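Friday gripper service, a thread, for whoever inherits this thing after me

1/ Okay so I look after the hand-held gripper at Barnport (the one we call Fullach, long story, not my name for it) and it's due its 300 hour going-over. Posting as I go, coffee in hand. Fingers wide open, black pads facing each other, brass inserts in the arms:

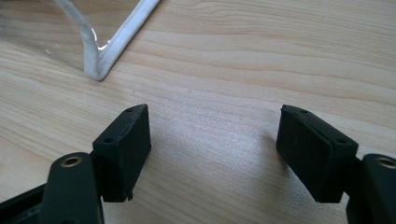

2/ Pads first. The faces get dusty and pick up scuffs, and the edges get little nicks. Nicks I can live with! What I don't like is grit on the inner faces, where the gripping happens. Lint-free cloth, a bit of isopropyl, wipe one way only. Please don't scrub, you'll just work it in.

3/ Check the lower corner of the left pad while you're down there. There's a rough bit on ours, could be a notch, could be a chip, and I want to know if it grows. I run a fingernail over it every service and write down what I feel. Very scientific, I know.

4/ Screws next. 2 mm hex key, the good one from the Hituvetti set and NOT the rounded one that lives in the mug. Snug, then stop. You're going into small threads and they will not forgive you.

5/ Brass inserts: look straight down at each one and make sure it sits square in its hole. If one has started to spin, stop right there and come find me. Wálter Huamán got one back in with a soldering iron and a lot of patience last winter and I'd love to never need that again.

6/ Now open and close it by hand, slowly, all the way, a bunch of times. You're feeling for a catch near the end of travel. If there is one it's nearly always dust in the slide, so blow it out, try again, and only then think about grease (a dab on a cotton swab, wipe off most of it, then wipe off more).

7/ Then the alignment test. Close it on a strip of plain printer paper and tug. The paper should hold the same at the top of the pads as at the bottom. If it slips at one end, back the screws off a touch, squeeze the fingers together, and tighten up while they're still closed. Took me forever to learn that order.

8/ Nazareno Fiore asked how long a set of pads lasts. I swap ours at 2000 cycles on rough parts and stretch it a good while longer on smooth stuff. Balogun (our other gripper) eats them faster and I still haven't worked out why. Theories welcome!

9/ Spare pads are in drawer 323, in the little bag with the blue tape. If you take the last pair, tell me before you tell anyone else.

10/ Write it in the log even if all you did was wipe it down. Date, initials, anything that felt off. Okay, coffee's cold, going to start on the slide.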